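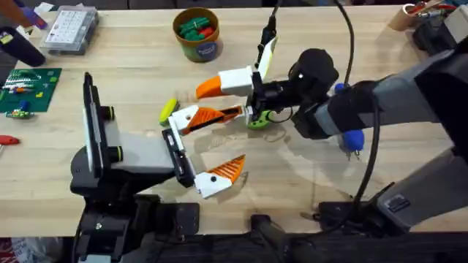 Kestemer Bench Set, data card
Version 2, February 28, 2025

What it is
153 recorded sessions of a two-arm bench at the Kestemer repair shop, sorting and handing over small parts and tools. License and checksums are in the Plota folder.

Why it exists
Management wanted the bench to free people from boring work. The people had opinions about which work was boring. Sorting bits made the list. So did fetching tools, until the older hands pointed out that fetching tools was when they talked to each other — it was struck off, then quietly put back in April.

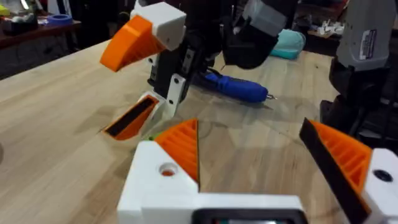

Wrist view: the other arm's gripper, with the blue cordless screwdriver on the table.

What changed for staff
Nanik, the scheduling script, now decides who minds the bench. A shift used to mean 3 people sorting. It now means 2 people, one watching the arms and one labeling what the arms did, and both will tell you they miss sorting. Job titles changed as well. Pay grades are "under review," a phrase with more seniority than most of us.

Known problems
Wrist views can be badly motion-blurred when an arm swings.
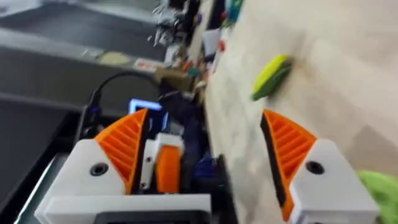

We kept those segments in. Filter on the blur field if you want a tidier life.
Labels were written during working hours by people who were also answering the phone. Free-text notes include complaints about the chairs.
Sessions over 900 seconds are split, sometimes mid-handover.

Not for
Rating employees. It was asked, and the answer is in the license.

Contact
Open an issue on the Wi tracker. Replies come between shifts.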